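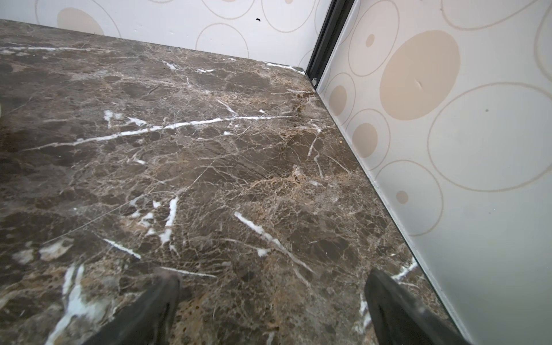 Ellel notebook, July

Stone care, second round. Wiped down with the Erker soap, 5 ml to the litre, soft cloth, then buffed. Streaks showed at the first go so I changed the water and did it again. No vinegar or descaler near any marble, please.

Sealer trial

Wan offcut, face sanded to 2000 grit. One thin coat, left for 12 minutes, excess taken off. Water drops still left a faint ring. Second coat tomorrow morning.

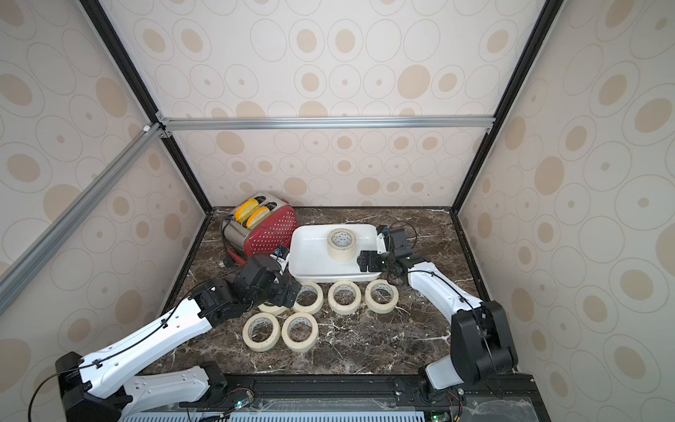 To order

Ustine sealer, 225 ml tin. White cloths, the blue ones shed. Check whether the old tin has skinned over before opening the new one.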